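Moving the logger off the breadboard

Jun 10, 2018

The temperature logger has been running on a breadboard since November, and last week I finally moved it to stripboard. It was due. Every time I shut the cupboard door one of the jumper wires would lift, and I'd lose a night of readings.

The circuit is the same as before: a small 8-bit board, 3 one-wire sensors and a card slot. I had been taking a reading every ten seconds, which filled the card with numbers I never looked at. It now wakes every 60 seconds, reads all the sensors, writes one line and goes back to sleep.

Most of my time went on memory. The old sketch kept its messages as ordinary strings, and they were all being copied into RAM at startup. Moving them into flash freed 729 bytes, and the odd resets stopped. Kamran Kazemi had suggested this in the spring and I ignored him — sorry, Kamran.

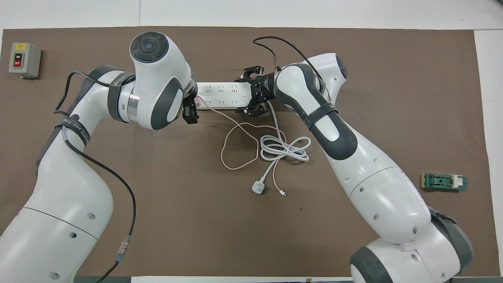 White power strip held over the brown mat.

The pull-up resistor caught me out as well. On the breadboard I had one near the board and it worked fine. With the longer cable to the loft, the far sensor kept returning 85 degrees, the value it holds before it has done a conversion. I swapped the resistor for a lower one and put a longer wait in the code. I changed both at once, so I can't say which of them cured it.

The log file has 854 lines in it so far and none are missing. Battery life is still a guess. The voltage regulator on the board draws more than everything else put together when it's asleep, so that will have to come off next. Ebise Belay has lent me a better meter to measure it with.

I'll put the code up once I've taken out the commented-out bits. If you want it before then, leave a comment and I'll email it over as it is.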